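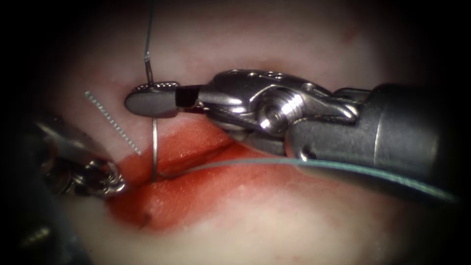 Notebook entry, July. Written up by the suturing bench, Trarnell Lab. Last edited 4:40 p.m.

Spent the morning on needle driving with the assisted mode on, Ilero controller, build 67. Right arm drives, left arm stays at the left end of the wound. Needle clamped close to the tip of the jaws and close to upright, which is how the new grip rule wants it. The green thread was lying straight off to the right under the wrist of the driver. I like it there. When it wanders toward the jaws the planner gets slow.

What assisted mode does now: the person at the console picks the entry and exit points and the arm drives the needle through. The person takes over again for the pull and the knot. So the split in one stitch is machine, person, person. On paper Dobos (the scheduling side) has this down as "automated closure." I have asked for the name to be changed, because people reading the rota think the console can be left alone. It can't.

Changes for people on the bench, as they stand this week:

Console. Still one person, seated, pedal under the foot the whole time. The work is more watching and less steering. Two of us find that more tiring than doing it by hand. We have cut console turns from 60 minutes to 45 and will see.

Side. The side person used to pass thread and clear the field. Now they also call the grip before each drive. Say "grip good" or "grip no," nothing longer. Yesterday we had a conversation over the headset during a drive and the pedal came up late. No harm done, but write it down.

Notes desk. Logs used to be typed from memory after lunch. The controller now writes its own, 1702 lines for this morning, and someone has to read them. I went through the first 400 and stopped. Most of it is joint positions. We need a filter before this is any use, or the typing we saved comes back as reading.

Results, short. 7 stops called by the console, all before the needle had entered. Five were grip angle, two were thread too near the jaw. I redid those by hand and went on.

Still open with Pronamside: who signs for a stitch in assisted mode. Their form has one box. At the moment the console person signs and adds "A" after their initials. Anyone who doesn't want to sign that way can leave the box empty and tell me, and I'll raise it with the rest.

Practice by hand stays on the rota, one session each per week. A couple of people asked to drop it. I'd keep it. My own pulls were rough on the redone stitches and I've only been on assisted since spring.

To do: ask Ilero about muting the joint lines. New pedal cover. Move the side stool back, it catches the cable.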